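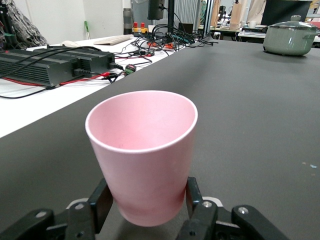
Notebook – large-format bench, October
4 min read

Window vinyl for the Emora storefront, second attempt

Starting this page clean, as the last one has adhesive on it.

The job: perforated film on the street-side glass, full color, with a band of solid cut vinyl along the bottom for the opening hours. Emora sells tea and has opinions about green. The approved proof is a gray-green that their designer calls "quiet." Our printer, left to its own judgment, makes it the color of a hospital corridor.

8:40 a.m. Reprinted the color strip on the new roll. Same profile as last time, fresh heads cleaned, still too blue. Switched to the profile we built for the Maluleke van wraps, which has no business working on perforated stock, and it came out closer than anything else we have. Pulled the cyan back a touch more. Held it up to the window next to the proof and squinted. Good enough to print a full panel.

Panel size. The drawing says the left pane is 1055 mm wide. The glass is 1055 mm wide if you include the rubber gasket, which film does not stick to, as we learned on the first attempt. Whoever copies this job later: measure the visible glass, then take off 2 mm per side so the edge doesn't sit on the rubber and curl. I have written this on the drawing in red. I had also written it on the previous drawing in red.

11:15 a.m. Panel one off the printer. Left it flat on the rack to gas out. The temptation is always to laminate right away and go to lunch feeling productive. Last time we did that the laminate went cloudy in stripes and Emora asked if the stripes were part of the design. For one brief moment I considered saying yes.

Cut vinyl band. Ran the hours on the plotter at force 220 and it went straight through the liner. Backed it off, swapped the blade, and did the small test square until it weeded without lifting the backing. The zeros in the type are very narrow and the middles want to leave with the waste. Slow down on those. The designer could also use a typeface with slightly fatter zeros, but I've been told the typeface is staying.

Transfer tape: used up the Ukard paper tape on the band. It holds fine but lets go in little shreds if you pull it fast, so pull it back flat against itself. The clear stuff from Rollar is nicer for lining things up and a pain over long runs, where it stretches just enough to make a straight line look like it's had a drink. Keep it for small logos.

2:30 p.m. Laminated panel one. One speck under the film near the top left corner, where the sun visor will cover it. Leaving it. Panel two went through with no specks at all, which means it's the one that will get dropped.

Still open:
– Ask Emora whether the door gets film or only the windows. The quote says windows. The mockup shows the door. Both were signed.
– Order perforated stock. There's enough on the roll for one more pane if nothing goes wrong, so order today.
– Check the 1000 mm level. It disagrees with the floor and with the other level, and I trust the floor least.
– Save the adjusted profile under a name other than "final green 2."

Install needs dry glass and a mild morning. Dry application only on the perforated film, no soapy water, whatever the bottle under the sink suggests. The band at the bottom can go on wet.

Color strip is taped inside the back cover. Compare against it in daylight, by the roller door, and not under the bench lights, which make everything look approved.

Related entries
Maluleke vans: rivets, heat and patience
Removing old lettering without removing the paint
Why the Rollar tape is on the top shelf
Plotter blades: when to give up on one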